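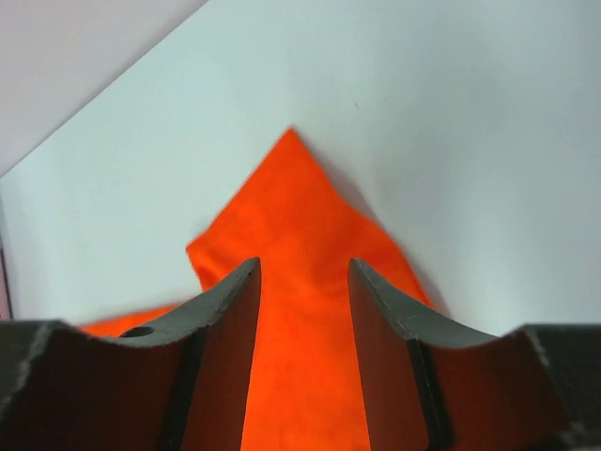

Filed under: Notebook / Cloth cell / Working rules

March, 9:40 a.m. start

Spent the morning turning the loose habits on the cloth cell into written rules. We have three people running episodes now and the logs don't agree with each other on simple things, such as when an episode starts and what counts as a dropped cloth. Ataberk Sarıgül asked for one page he can tape up next to the stop button. This is the long version, with my reasons where I remember them.

Starting the episode. The log starts when the arm leaves its park pose, before it sees the cloth. I had been starting mine at the first descent and Ataberk had been starting his at park, so our cycle times can't be compared for anything before this entry. I won't go back and fix them. Old files get the tag "pre-rule" and stay out of the averages.

Presenting the cloth. One cloth at a time on the white surface. Drop it from hand height and leave it how it lands. No fluffing, no turning the peak toward the gripper to help. If it lands partly off the surface, pick it up and drop it again, and write "redrop" in the notes field. I was guilty of nudging on the orange one. It likes to land bunched with a point sticking up, and a point is an easy grasp, so the numbers for orange are probably kinder than they should be.

Hands. No hands past the edge of the work surface while the arm is enabled. Disabled means the enable light is off, and a paused program does not count. We had all gotten lazy about pause. If a cloth needs rescuing mid-episode, disable, reach in, step back, enable, and mark the episode void. A voided episode costs very little.

Speed. Anyone standing inside the tape line means reduced speed, no exceptions for "just one quick test." Full speed only with the line clear and one person at the stop. The person at the stop doesn't type. Ataberk wanted an exception for parameter tuning, and we argued over it until coffee. What we settled on is that you tune at reduced speed, then confirm at full speed with the line clear.

Fingers. The dark fingers are getting worn. There are light scratches and rubbed patches along the curved top edges, and the rims feel a bit chipped when I run a thumb over them. The flat inner faces matter more to me than the rims, but a rough rim can snag a loose flap, and cloth does tuck in under the curve on the left side. New rule: look at both fingers before the first run of the day and after every 1000 closes. Run a scrap of thin fabric along the rim and over the inner tips. If it catches, sand it lightly and try again. If it still catches, swap both fingers as a pair and write the swap in the log. Don't mix an old finger with a new one. The counter read 777 this morning, so the next check comes up soon.

Prints. Spare fingers come off the Darno printer, and the last batch was not labeled at all. From now on the print date and the profile name go on the bag, and nothing goes on the arm from an unlabeled bag. I threw out the unlabeled ones. Somebody may be annoyed with me.

Grasp result. We use these words and no others in the result field:
held - cloth leaves the surface completely and stays in the gripper to the end of the lift
partial - gripper has cloth, but some of it is still touching the surface at the top of the lift
slip - cloth leaves the surface, then falls
miss - fingers close on nothing
void - person stepped in, or fault

"Partial" will get used a lot for the larger cloths, where a corner hangs down. That's fine. Ghumman's format has only pass and fail, so for their export held is pass, and everything else except void is fail. Voids don't get exported.

Judging from the wrist view. Don't. With cloth showing between the fingers it is very easy to call a grasp good, and you can't tell from that angle how much is being pinched. I went through yesterday's calls against the side camera and had 2 wrong, both marked held, both slips. Result is called from the side view. The wrist view is for working out why.

Surface. Wipe it before each set of 10. Specks and lint show up against the white and the segmenter sometimes picks them up as a tiny second cloth. Minimum blob size would hide most of this, but I would prefer a clean surface and a filter. Dry cloth only. The spray leaves it slick and the friction changes.

Lights. Overheads on, blind down. I don't have a number for this yet. The shadow beside a raised fold moves enough over a morning to shift the mask edge, and Kosus have been asking why our masks wander. Need to borrow the light meter and write down a value.

Changing a rule. Anyone can change one, but it gets written here with initials before the next run, and the short page gets reprinted. No pencil edits on the taped copy.

To do:
- short page to Ataberk before lunch
- add redrop and void to the logging menu
- ask Prindance whether their stop test is weekly or every shift, and copy whichever they do
- new finger pair printed and bagged, labeled
- light meter

11:55. Short page printed and taped up. Ataberk read it and wants "miss" to include fingers closing on a single thread. I said write it down and initial it.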